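Endthorpe House open day

Endthorpe House opens its doors twice a year, and I finally made it to the autumn one on 23 October 2023. The drive from Plerkley took 25 minutes. Parking is in the field past the church, and the walk up from there is steeper than it looks on the leaflet.

Entry was $8, paid at a folding table in the porch. The house was built for a grain merchant and later served as a boarding school, then as offices for the county. The present owner, Ynyr Morgan, bought it with the roof half gone. He led the first tour himself and talked mostly about drains, which suited me fine as I have the same trouble at home.

We started in the cellar. It has a brick vault and a well that was capped when the school moved in. Morgan had the cap lifted and found the well was 61 feet deep. He plans to use the water for the garden once it has been tested.

The kitchen is the most finished part of the house. The old range has been cleaned and works, though they only light it for open days. Scones were coming out of it when we passed through. The pantry next door still has the school's shelf labels, including one for suet.

Upstairs you go at your own pace. The library was the room I had come for. There are 481 books left from the merchant's time, mostly farming and sermons, and Sơn Phùng was at the desk mending a spine. He does two days a week there and is happy to answer questions. He showed me how he lifts old glue with a paste that sits overnight - slow work, one book at a time.

The rooms along the back corridor have been decorated at different times by different people, and Morgan has decided to leave them that way until the windows are done.

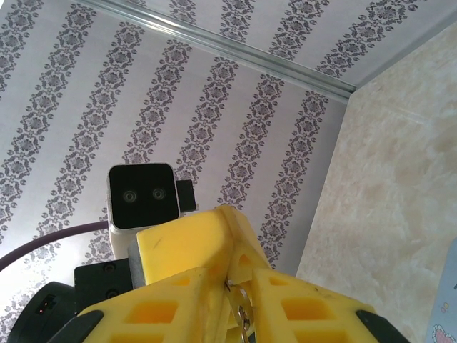 The windows are the big expense. Most of the sashes on the north side are painted shut, and two have been sent away to be copied. He hopes to have that side finished by April, in time for the spring opening.

I skipped the attic because the line was long. The garden is mainly lawn for now, with a row of old pear trees along the wall. Windfalls were free to take, so bring a bag.

Tea is served in the stable until four. There is one restroom, across the yard, and the upper floors can only be reached by stairs.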